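# Two-arm cushion pickup: policy stalls when the pillow is on the floor

**rurkach_lab**

Student project, four of us, one semester. The task is to tidy a seating area: pick up throw pillows from a tile floor and put them back on an armchair. Two arms, one small camera per wrist plus a head camera. We train by imitation from teleoperated demos, 541 episodes so far, all logged with Voveo at the default rate.

Pillows that start on the seat are fine. Pillows that start on the floor and lean on the chair are not. The arm comes down, touches the fabric, pushes, and stays there. Joint torque climbs until the limit trips. No grasp attempt. It happens with either arm, mostly the right.

Already tried:

- lower learning rate, no change
- longer action chunks, slightly worse
- removing the depth channel, no change

Demos were recorded by 2 operators. Final demo for the class is in May, so we would prefer not to recollect everything. Is this a data problem or a controller problem?

---

**qian-b**

Probably data. Check how your operators grasp a pillow that is propped up. If one pinches the top edge from above and the other scoops from the side, the policy can average the two and end up pressing into the middle of the face. That matches what you describe.

Quick test: split the set by operator, train 2 small policies, run both on the same start positions. If each one works better alone than the combined one, you have your answer. Keep the operator with the cleaner grasps and drop the other, or add an operator flag as an input.

Also look for pauses. People stop for a second before closing the gripper, and the model learns to stop too. We trim any stretch with near-zero joint velocity before training.

---

**tilefloor**

did you try turning the gripper force up? ours was too weak for cushions. might not be your problem

---

**eneo_bench**

Agree with the split test, but I would look at the controller as well. A pure position target with stiff gains will keep pushing into anything soft, because the error never reaches zero. The policy sees an arm that isn't moving and repeats the last target. Lower the stiffness on the wrist joints near contact, or clamp the vertical command once the external torque passes a threshold. Our student team did the second one in an evening – a few lines in the control loop.
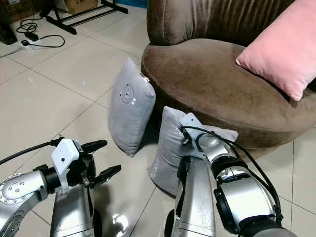
Contact state is what I would label first. Go through the episodes and tag the first moment of contact, then check where on the pillow it happens. With the right arm pressed into the upper part of the gray pillow like this and the fabric denting under the end plate, the vertical target is already past the surface. Any episode with that kind of contact should get its own tag so you can filter it. The second gray pillow, the one standing on edge against the seat, is a separate start condition in my book. Its narrow side is on the floor, so a side pinch is a reasonable choice for it, while the propped one needs a grasp near a free edge.

Two more items for your list. Log commanded and measured position separately; the gap between them tells you how far the arm is pushing. And record recovery demos: start with the arm already in contact, back off, regrasp. We saw more improvement from a small batch of those than from doubling the normal set. Keep them in a separate folder so you can change the sampling ratio later without touching the rest.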